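Ticket: Hallway repeater drops off the network every evening
Product: Grarnimon 3 mesh kit (base unit plus one repeater)
Opened by: Perihan Kozan
Priority: Normal
Status: Waiting on customer

Original report

The repeater by our front entry loses its link to the base unit most evenings. The light goes from solid white to slow amber, then the phones in that half of the apartment lose the internet. It comes back by itself after up to 16 minutes, or right away if I pull the plug and put it back in. The base unit stays white the whole time and the computer wired to it never drops.

Service is 100 megabits from Kashindye. I called them first and they said the line tests clean and that the trouble is on my side of the modem.

Already tried: restarting both units, a different outlet, forgetting the network on the phones and joining again. No change.

Reply from support

Thanks for the details. Since the wired computer stays up, the line and the base unit are probably fine and we should look at the link between the two units. Please send the following:

Firmware version on each unit (Settings, Devices, tap the unit)
Signal reading for the repeater while it is working
Signal reading for the repeater while the light is amber, if the app still shows one
The wireless channel in use

Customer

Base unit is on the current firmware. The repeater says "update pending" and has said that for as long as I can remember. Signal is "good" when it works. When it is amber the app says "not reachable" and gives no number. Channel is set to automatic.

The repeater is plugged in low down in the entry passage, past the far side of the table. 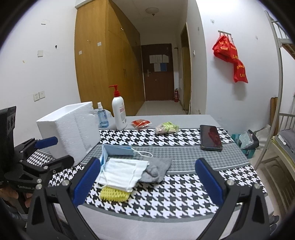 Page 2 of 3

Support

Got it, thank you. Two things stand out.

First, the pending update. The two units should be on the same version. When they are not, the repeater can fail to follow the base unit when it changes channel. With the channel on automatic, the base unit looks for a quieter one when the neighbors' networks get busy, and for most buildings that means evenings. The repeater then has to search for it again, and your slow amber light is that search.

Second, low outlets are not great for the repeater. Higher up is better, but let's leave it where it is until the update is done so we only change one thing at a time.

Please do this in order:

Unplug the repeater and bring it to the same room as the base unit.
Plug it in and wait for solid white.
Open Settings, Devices, Repeater, Update now. Do not close the app.
When it reaches 100 percent the unit restarts twice. Leave it alone until the light is white again.
Put it back in the entry.

Customer

Update stopped partway the first time with "file check failed." I tried again with the phone closer and it went through. Both units now show the same version. Back in the entry and white.

Customer

It dropped again last night, but only for a moment – I would not have noticed except that I was watching the light. The log in the app has a line that says "parent channel moved, rejoin ok." Before the update it said "rejoin timeout" over and over.

Support

That is the behavior we expect after the update. To get rid of the short drop as well, set the channel by hand. Go to Settings, Wireless, Channel and change Automatic to 1, 6 or 11, whichever the scan shows as least used. Save and let both units restart.

Customer

Set to 11. One more question. I have an old Asar cordless phone with its base on the same shelf as the main unit. Should I move it?

Support

If it is easy to move, yes – an arm's length is enough. Some older cordless phones use the same band. Please leave the channel fixed for a week and send the log again through Help, Export log. If there are no rejoin lines in it we will close the ticket.

Note added Wed 14 August

Log not received yet. Reminder sent. Ticket stays open.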